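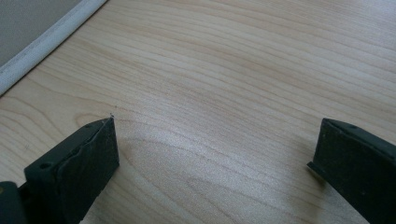

Figure 3. Table top with light wood grain and white edge band at the rounded corner.

4.2 Care of the table top

Before the first use, and then every 2 weeks, please clean the Musdale table top in this way:

1. Remove all things from the table top. Lift them, do not pull them over the surface.
2. Wipe with a soft damp cloth, following the direction of the grain.
3. At the rounded corners, wipe along the edge band. Dirt collects in the thin line between the band and the top — use a corner of the cloth there.
4. Dry immediately with a second cloth.

Note: Small scuff marks on the white band are normal with use. They do not influence the strength of the table.

CAUTION: Do not use scouring powder or a steel sponge. Do not put pots hotter than 50 °C directly on the surface.

5. Look at the top from the side, against the light. If you still see stripes from the cloth, repeat step 2 with clean water.

If the edge band becomes loose, do not glue it by yourself. See section 16, Spare parts.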